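# How an Electric Toothbrush Moves and Stays Dry Inside

*Written by Setsuko Aoki. Drawings checked by Reiko Kuroda.*

An electric toothbrush has two main parts. The brush head is the small piece with bristles. The handle is the larger piece you hold. Inside the handle are a battery, a motor, a switch and a small circuit board.

When you press the button, the switch closes. A closed switch lets electric current flow from the battery to the motor. The motor changes electrical energy into motion.

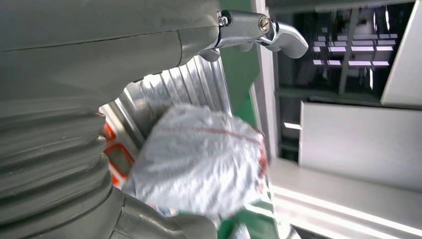
Most small motors spin in a full circle, over and over. A round brush head does not spin that way. It turns a short distance to the left, stops, and turns a short distance to the right. Engineers call this oscillation. A part called a linkage changes the full circles of the motor into the back-and-forth turns of the head.

## The linkage

A linkage is a set of stiff parts joined so that they can move against each other. In the Vik toothbrush, the linkage has 3 parts: a crank, a rod and a drive shaft. The crank is fixed to the motor and goes around with it. The rod is pushed and pulled by the crank. The drive shaft is turned by the rod, first one way and then the other.
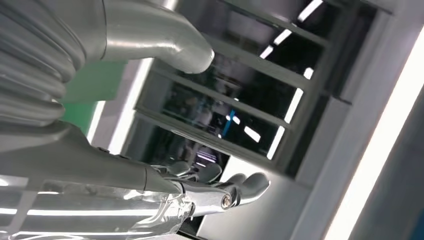
Parts of a linkage must be held together without being locked in place. The joint that allows this is called a pivot. Pivots come in many sizes. The part at the base of the metal hand in the picture, a bolt or pivot, has a shiny round cap, and linkages meet there near the knuckles. The pivot between the crank and the rod of a toothbrush is much smaller and is hidden inside the handle. If it wears down, the parts rattle and the brush gets louder.

## Keeping water out

Water and circuit boards do not mix well. Water can make metal parts corrode, and it can carry current to places where current should not go. The handle must be closed on all sides, even though the drive shaft has to come out at the top. A rubber ring called a seal fits tightly around the shaft. 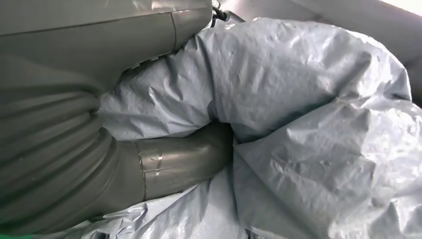
Many machine cases are made from more than one piece. Wherever two pieces meet, there is a line called a seam. You can see one on the smooth grey housing in the picture, where a narrow dark groove marks the join between two panels. A toothbrush handle has fewer seams, and each one needs glue, a weld or a seal. Look at the bottom of your own handle. If there is a cap, there is a seam around it.

## Charging

Many electric toothbrushes charge without any metal contacts. The stand holds a coil of copper wire, and the handle holds a second coil. Current in the first coil makes a changing magnetic field. The field reaches through the plastic and makes current flow in the second coil. The name for this is induction.

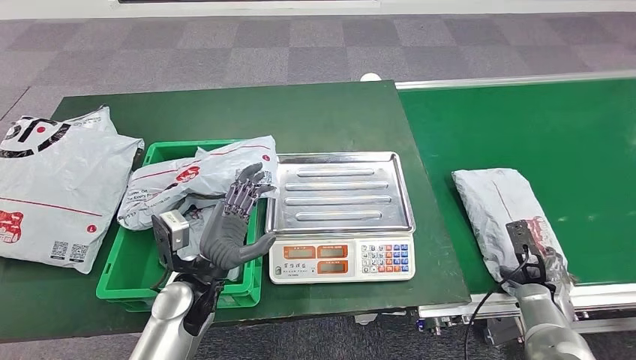

The two coils must be close together, so the handle has to sit all the way down on the stand. A full charge of the Vik takes 14 hours.

## Words to know

- **Oscillation:** repeated movement back and forth
- **Linkage:** stiff parts joined so that they pass on motion
- **Pivot:** a joint that parts turn around
- **Seal:** a part that closes a gap against water
- **Induction:** making current flow by using a changing magnetic field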